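Adlow opens its doors: come and get that old computer going again

For release: January

Hello from all of us at Adlow! I'm Jozefína Malý, I run the place, and I've been told a press release ought to be written by somebody sensible in the third person. We haven't got one of those, so you've got me.

The news is this. Adlow, our computer reuse workshop in Rornitz, is opening to the public this January after two years of working behind a closed shutter. Up to now we've only taken machines from offices and schools, fixed what could be fixed and passed them on to households that needed one. We've handed over 2,503 of them so far (I checked the ledger twice, and then Dagim checked it again). From this month you can bring in your own, sit down at a bench with one of us and have a go at it yourself.

We're calling the sessions Lucero, after the café that used to be in the building. The sign was still in the cellar, it lights up beautifully, and I wasn't going to let it go to waste.

What can you bring? Desktop towers, laptops, small office servers, all of it. If it has a power button we'll have a look. Last year most of what came through the door had been given up on for very small reasons – a tired power supply, a fan clogged solid with dog hair, a memory stick that had crept out of its slot when somebody moved house.
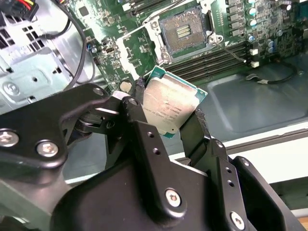 People always ask me whether an older machine is worth the bother, and my answer is nearly always yes, with a bit of grumbling. A desktop from ten years back will write letters, do the household accounts, play films and get a teenager through their coursework perfectly well once it has a solid-state drive and a clean install. Where I'd say no is when the board itself has gone, or when it drinks so much electricity that you'd feel it on the bill. We'll tell you straight, and if it's past saving we'll strip it for parts with your permission and recycle the rest.

Your files matter too, of course. Anything left with us gets wiped before it goes to a new home, and you can stay and watch that happen if you'd rather. Quite a few people do! We can also copy your photos off first, so do bring a memory stick or an external drive with plenty of room on it.

Dagim Assefa, our head of repairs, will be leading the evening sessions. I asked him for a proper quote and got this:

"Most people are frightened of the inside of a computer, and they needn't be. Touch something earthed, take your time, keep your screws in a saucer. I learned on my uncle's machine at the kitchen table and I only broke it the once. I'd love to see families come in together, and I'd love it if they brought biscuits."

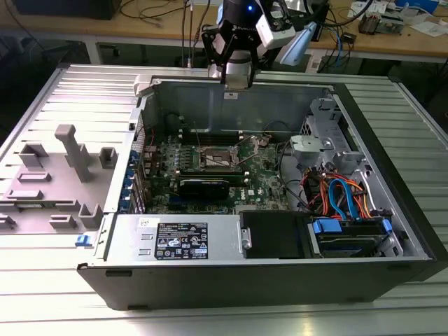 The opening has been paid for by a grant from Jindik, the regional housing co-operative, which has also given us the ground floor rent-free until next winter. In return we're setting aside 1,000 refurbished computers over the coming year for Jindik tenants, starting with those who have school-age children or who are looking for work. Tenants don't need to apply to us – the co-operative will be writing to them, and the letter has a tear-off slip at the bottom.

For everybody else, refurbished desktops will be on sale at the front counter along with screens, keyboards and an alarming quantity of cables. Each one comes with a six-month promise from us: if it goes wrong, bring it back and we'll mend it or swap it. We've got 1,175 keyboards in the back room at the moment, so if you've ever wanted a spare, please, please come and see me.

Lucero sessions run from 6pm until 9pm on weekday evenings, with a quieter one in the mornings from 10am for anyone who'd like a slower pace. They're free, and there's a jar by the kettle if you want to put something in. Booking helps us but you can just turn up. Under-14s are very welcome with a grown-up. The entrance is on the yard side, there's a ramp, and the bell is on the left and needs a good hard push.

Notes for editors

Adlow was set up by Jozefína Malý and Dagim Assefa and employs seven people in Rornitz.

Jozefína and Dagim are both happy to be interviewed, by phone or over a cup of tea at the workshop. Mornings are best for Jozefína. Dagim prefers after lunch.

Reporters are welcome at any Lucero session. Please ring the bell and ask for Jozefína.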